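Mollgate hominin

The Mollgate hominin is the informal name for a set of fossil fragments, four in all, recovered from a limestone cave at Mollgate and argued over ever since. The find consists of 2 teeth, part of a jaw and a finger bone that one camp considers a toe. Its catalog number, 3004, is the only thing on which every party has agreed.

Discovery

The fragments were collected in February by a team under Po-yen Fung, who was looking for cave bears. Fung's first report assigned the jaw to a bear. A second report withdrew the bear and proposed a new human species, a promotion that some reviewers found abrupt.
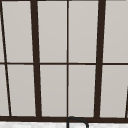
Fung based the claim on the thickness of the tooth enamel and the lack of a pronounced chin. Critics replied that a good many living people lack a pronounced chin, several of them employed in paleontology.

Classification

Hsin-yi Hsueh reexamined the teeth and placed them within the normal range for Neanderthals. The resulting exchange of letters, known as the Zacharias debate after the lecture hall where it began, ran longer than the original description of the fossils. Attempts to extract DNA yielded a short sequence that matched a laboratory technician — a modern human, by most accounts.

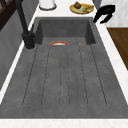 A stone sink with a grooved drainboard, set into a pale countertop.

Hsueh's reading is now the more widely held. Fung has kept to the new species but no longer insists on the finger.

Popular reception

Creationist writers took the quarrel as proof that human evolution was collapsing. Supporters of evolution took the same quarrel as proof that science corrects itself. The Wustetti Museum displays a cast of the jaw beside a full-body reconstruction, in which everything but the jaw is guesswork, including the hopeful expression.

See also

Brivent Cave
Neanderthal
Cave bear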